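Re-teaching the left arm at Bredesholm

10/5/26

Spent most of today on the two-arm bench. The left arm had been putting the block down a bit off its mark after Feng-yi Yu changed the gripper fingers, and the error was the same at every stop, so I was fairly sure the tool offset was wrong and the joints were fine.

I started with the mat. It creeps if people lean on it, and every taught position is measured from one corner of it. It was out by 3 mm. I squared it up to the bench and put fresh tape underneath.

Then the offset. The Mavromatis sheet tells you to touch a fixed point from four directions. I did that twice and got nearly the same answer both times, then saved it under a new name and left the old one in the controller. We overwrote a good one in February and lost an afternoon.

After that I stepped through the program at low speed, stopping over each object. The block is the fussy one. It's small and the fingers come down at an angle, so a bit of error shows up right away.
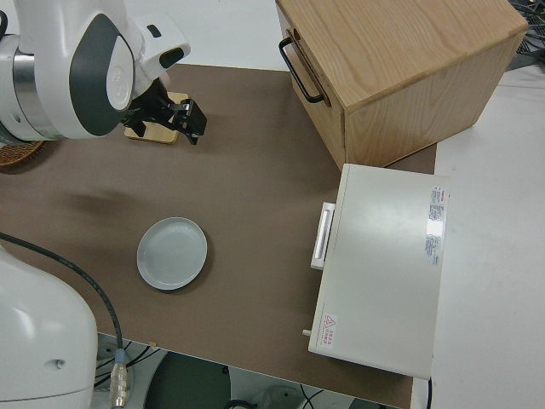
Gripper stopped over the block, plate and white appliance in their usual spots on the mat.

The wooden box needed its approach point moved too. The handle is a plain black bar and the old path came in too low for the new fingers. I raised it 2 mm and that was enough.

Zohreh Mousavi asked me to look at the cables as well. One connector hangs past the edge of the mat and I don't like it there. I've ordered clips from Worham. Until they come, please keep your knees away from it.

Still to do: the same offset check on the second arm, and a full backup to the Tridach drive.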